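I've read that homemade hummingbird nectar needs red dye, and I've read that red dye is a crime. The packet mix from Gutimum takes the first side, naturally, at a price that would embarrass a wine shop. It's sugar. You add water. I stood in the Drasstead garden store reading the back of it for far too long.

So I've gone back to playing with colored water at the table, only for measuring, with none of it going to the birds. My complaint is with measuring cups. The numbers on the cheap clear ones are so faint you end up guessing, and I don't trust the lines even when I can read them. 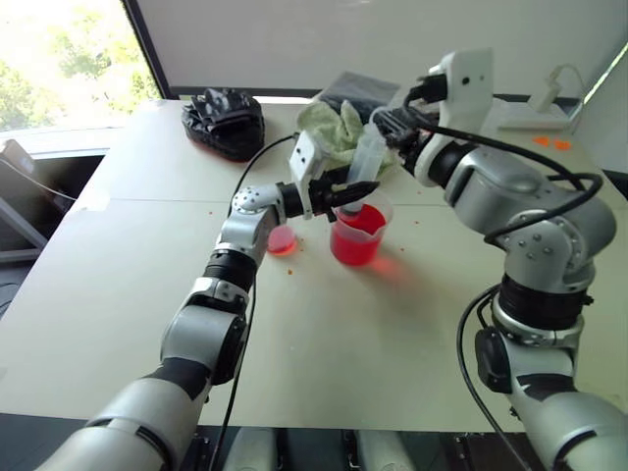

A kitchen scale settles it, if you believe your scale. Mine said 347 grams for a cup of water that should have been nowhere near that, and then I remembered the cup weighs something too. Fine. My fault, that one.

The feeder recipe everyone repeats is one part sugar to four parts water, and I have no quarrel with it - plain white sugar, no color, change it often. I'll hang two feeders again and see if they last until July. Last year the ants got there first.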